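Unit 4: Deposit-return systems for beverage containers

Course notes prepared by Pavithra Shenoy. Read alongside chapter 2 of Lavoie.

**4.1 Basic structure**

A deposit-return system (DRS) adds a refundable charge to the price of a container at the point of sale. The buyer gets the charge back when the empty container is handed in. Deposits never claimed are called *unredeemed deposits*. Who keeps them is set by law and varies a good deal between jurisdictions.

Two models are in common use:

- **Return to retail.** Stores selling covered containers must take them back, by hand or by machine.
- **Return to depot.** Separate sites handle all returns. Stores collect the deposit but have no take-back duty.

**4.2 Return rate and recycling rate**

These terms are often confused in student work. The return rate is containers redeemed divided by containers sold under deposit. The recycling rate is material reprocessed divided by material placed on the market, usually by weight. Contamination and sorting losses lower the second figure without changing the first.

Case: the town of Lornlow ran a depot trial in March. The operator, Jeleck, logged 1,603 containers in the first week. Vernon Lavoie points out that this count says nothing about the return rate, as sales for the same week were not recorded. 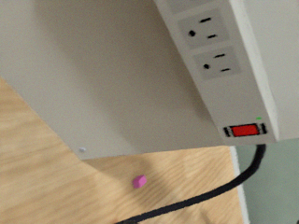
*Fig. 4.1. Power strip with black cable (rendering).*

**4.3 Scope**

Most statutes define covered containers by beverage type, material and volume. Milk, wine and spirits are frequent exclusions. Narrow scope reduces handling costs but leaves similar containers under different rules, and buyers then make more sorting errors.

**4.4 Handling fees**

Retailers and depots are normally paid a fee per container. If the fee is set below cost, sites tend to shorten hours or limit the number accepted per visit. The Drurnar study (course reader, item 5) compares flat fees with fees scaled by material.

**Exercises**

1. State what further data Lornlow would need to report a return rate.
2. A depot pays refunds by weight. Explain two sources of error.
3. Compare the effect of a higher deposit on return rate and on cross-border redemption.

Answers to exercise 2 should not exceed one page.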